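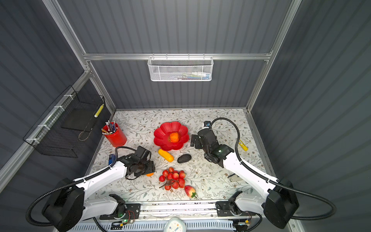 # The Town That Learned to Drink Fog

Cullinane gets very little rain between May and October, but it gets fog by the truckload. It rolls up the ridge before dawn, soaks the fence posts and is gone by 10 a.m. For years people here cursed it – it rusted their gates and mildewed their hay. Now they're drinking it!

The idea came from Nuala Phelan, a retired school bus driver who had noticed how the mesh windbreak behind her barn dripped all morning while the ground ten feet away stayed bone dry. She put a gutter under it, ran the gutter to a bucket, and went in for breakfast. The bucket was overflowing when she came back out.

There are 30 collectors on the ridge today, each one a sheet of double-layered shade mesh strung between two posts and turned square to the wind. Droplets catch on the fibers, join up, get heavy and slide down into a trough. From there it's gravity all the way: a pipe down the slope, a slow sand filter, and a 1,000-gallon tank beside the old Florno orchard.

On a good April morning the whole line will put 8 inches of water in that tank, and I stood there with my ear against the side listening to it come in. It's a wonderful sound, like somebody pouring tea in the next room.

Darragh Gallagher looks after the mesh. Wind is his big headache, and so are spiders, whose webs clog the troughs (though they catch fog beautifully, he admits, and he's a little jealous of the design). He tried a finer weave last year and went back to the coarse one within a month. The fine stuff held on to its water and wouldn't let go.

Down the hill, Siobhán Hennessy waters two rows of beans and a young pear hedge from the tank. She tests the drinking supply too, and boils hers anyway out of habit.

What's next is a second line on Skedik Ridge, where the fog sits even longer. The post holes are dug, and Darragh has ordered the coarse mesh.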